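Collector FAQ: Hand-Held Gripper Sessions

Metport site. Last updated February 26, 2022.

These are the questions new collectors ask most often during their first two weeks. If yours isn't covered, ask your shift lead or write to Liudmyla Onyshchenko, who runs collection at Metport and keeps this page.

General

What are we making?

Recordings of people doing ordinary household tasks with a pair of hand-held grippers. Each recording is called an episode. Episodes go to Drilum, where they are used to train a model that controls two robot arms. The arms carry the same fingers as the grippers you hold, so what you do with your hands can be carried over to them.

Do I need to know anything about robots?

No. Most of our collectors have never worked with one. You need steady hands, some patience, and the ability to do a task many times without getting sloppy.

Why not just use our bare hands?

A human hand has five fingers and the robot has two. If you fold a cloth with your bare hands, you will use your thumb, your palm and the side of your little finger without thinking, and the model can't copy any of that. With the grippers on, you are limited to what the robot can do.

How many episodes are needed?

The current target is 1,000 accepted episodes for the sink and cloth group. We had 289 accepted at the last count. Other task groups have their own targets, posted on the board by the lockers.

Before a session

What should I wear?

Short sleeves, or long sleeves pushed up past the elbow and fixed there. Loose cuffs get into the wrist view and cover the markers. Take off bracelets and watches. Closed shoes are required on the floor. Tie back long hair.

What are the black-and-white squares on the grippers?

They are markers. The software finds them in the head camera video and works out where each gripper is and which way it is turned. Don't touch them with wet or greasy fingers, don't put stickers over them, and don't try to peel up a corner that has lifted. Bring the gripper to the bench and it will be swapped.

How do I calibrate?

Stand on the start point for your station. Hold both grippers in front of you at chest height with the square faces toward the camera. Open and close each one fully three times. Turn your wrists slowly left, then right. Wait for the tone. If you don't get a tone after two tries, check that the head camera hasn't tilted and try again. After a third failure, go to the bench.

Calibrate at the start of every session, after every break, and any time a gripper has been dropped.

How long does the battery last?

Long enough for a half shift. Swap when the light turns amber. Don't start an episode on amber.

During a session

How does an episode start and end?

Squeeze both triggers together to start. Do the task. When you finish, bring both grippers back to the start position, fingers open, and hold still for a moment. Squeeze both triggers again to end. If you forget to hold still, the last movement gets clipped and the reviewer will probably reject the episode.

How fast should I go?

Slower than you would at home, without stopping to think. Long pauses in the middle of an episode are a problem. The model learns them along with everything else. If you don't know what to do next, end the episode, mark it as a discard, and work out your plan before you start again.

Should I do the task the same way every time?

The goal stays the same but the start should change. Move the cloth. Crumple it differently. Put it on the other side of the basin, or let it hang over the edge of the counter. Stand a little closer or a little farther back. Your task card lists what to vary for each block of 50. Don't vary things that aren't on the card.

Can I use either hand?

Yes, unless the card says which. We get far too many right-handed episodes, so please lead with the left when you are comfortable doing it.

What if I drop the cloth?

Pick it up with the gripper and carry on, if you can reach it without kneeling. A drop followed by a clean recovery is useful and you should keep it. If you would have to put a gripper down to get at it, discard and start over.

What if I make a mistake that nobody would notice?

Mark it anyway. There's a "minor error" option on the tablet. It doesn't count against you.

Can I talk?

Sound isn't recorded, so you can talk between episodes. During an episode, keep your head pointed at your work. People tend to look up when they are spoken to, and the camera goes with them.

Where should I be looking?

At the grippers and whatever they are about to touch. Both markers should stay in view for most of the episode. Short losses are fine, for example when one gripper passes behind the faucet. If a marker is gone for more than a couple of seconds the tablet will show a yellow bar.

Stations and the room

Why are there so many different sinks?

A model trained at one sink gets good at that sink. The shape of the basin, the color of the counter and the height of the faucet all matter more than you would expect. The Stelmakh task list asks for cloth work at every basin in the room, in every one of the start positions on the card. You'll be assigned a station at the start of your shift and moved partway through.

What does a session look like from the collector's side?

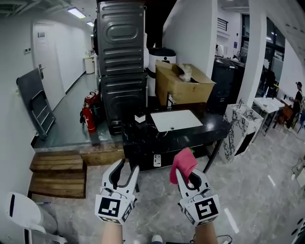 Cloth task at the black marble vanity, head camera view. The right gripper has the pink cloth; the left is open.

Should I clear the counter first?

Only if your card says so. Real counters have things on them, and we want some of that in the data. Boxes and small items can stay where they are as long as they don't block your reach to the basin. Don't add personal items such as phones, cups or keys.

Is it a problem if other people are in view?

No. Several stations run at once and other collectors will pass through your video. Everyone who works on the floor has signed the recording consent. Visitors have to sign one at the front desk before they come in.

What about cables on the floor?

Know where yours is before you start, and keep it to the side and behind your feet. If you need to turn around during a task, turn back the same way. Don't run a cable across a step.

Can I move furniture or equipment?

You can move a chair. Leave everything else. Fire extinguishers stay exactly where they are, and nothing gets placed in front of them.

After a session

Who checks my episodes?

Two reviewers, who work in a tool called Grarumard. The first watches at double speed and looks for obvious problems. The second checks a portion of those at normal speed. You can see your own results on the tablet the next working day.

What gets an episode rejected?

The usual causes:

Task not finished, or finished outside the area on the card
Markers out of view too long
Start or end position missed
A bare finger used to help
Long pause in the middle
Wrong task card selected on the tablet

The last one is the most common and the easiest to avoid. Read the name on the screen before the first episode of every block.

What acceptance rate do you expect?

In October the floor average was 92 percent. New collectors are usually well below that in their first week and nobody will bring it up with you. If you're still low after the second week, Liudmyla will sit down with you and go through some of your rejected episodes. Usually it's one habit, and the same habit every time.

Am I paid for rejected episodes?

You're paid by the hour. Rejections don't change your pay.

Can I ask for a second look at a rejection?

Yes. Tap the episode, choose "dispute," and write a line saying why. Reviewers do get it wrong, mostly on recoveries after a drop.

My wrists hurt. What should I do?

Stop and tell your shift lead. You can be moved to reviewing or setup for the rest of the shift. The grippers aren't heavy but holding them out in front of you for hours is tiring, and breaks are scheduled for that reason. Please take them even when a block is going well.

Where do I return the grippers?

At the bench, in the tray with your station number. Wipe the fingers, leave them open, and plug in both batteries. Log anything that felt loose or stiff, even if it seemed to clear up.

Can I get a copy of my recordings?

No, recordings can't leave the site. You can watch your own on the tablet during your shift.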